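Guest info > Before you book
3 min read

Lillthorpe House FAQ

Updated 6 September 2021 by Davina Baird. Short answers, we're mid-season. Anything missing, email.

What time is check-in?
From 3. Checkout by 11. Need longer? Ask the night before, not at 10:55 please.

Where do I get the key?
Lockbox, side gate. Code comes by text the day you arrive. No text by noon, check your spam, then call.

Shoes on or off?
Off if you can. Boots definately off. Wood floors all through the hall and they scratch easy. 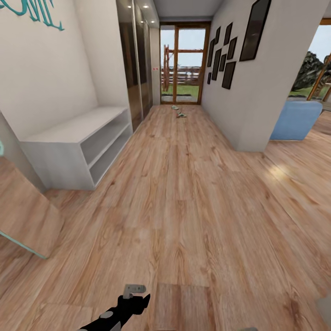

How much is it?
$135 a night June through the end of summer, $92 the rest of the year. Cleaning is included. Deposit is $197, back on your card within a week if all's well.

Can I bring a dog?
One dog, yes. Tell us first. Not on the beds. Towel by the back door for paws, use it.

Something got spilled. Now what?
Wipe it up right away, dry cloth. No steam mop, no bleach, none of that lemon spray. Bigger spills, call us, we'd rather know. Normal scuffs are fine and dont come out of your deposit.

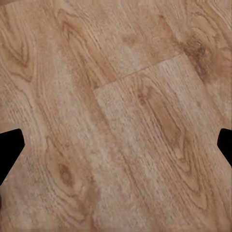
Plank flooring, close up. Knots and darker streaks are part of the pattern.

Is there wifi?
Yes. Network is Hitell, password's inside the kitchen cabinet door. Slow in the back bedroom. Fine for email, not great for movies.

Is breakfast included?
No, but there's coffee, tea, oatmeal and a toaster. For bread, go to Flimemitz in town, get there early, the rye sells out. Cash only last time we checked.

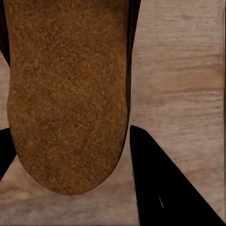 They do soup at lunch too. Closest real grocery store is in Mahawong, past the gas station on the left. Stock up on your way in, the drive back after dark is no fun.

Can I cancel?
Full refund up to 14 days out. After that, half. Inside 48 hours nothing, sorry, unless we can rebook it.

Trash?
Bins by the garage. Lids down, raccoons.

Get new dates and last-minute openings by email. Sign up below. Unsubscribe any time.

This site uses cookies to remember your settings. Accept | Manage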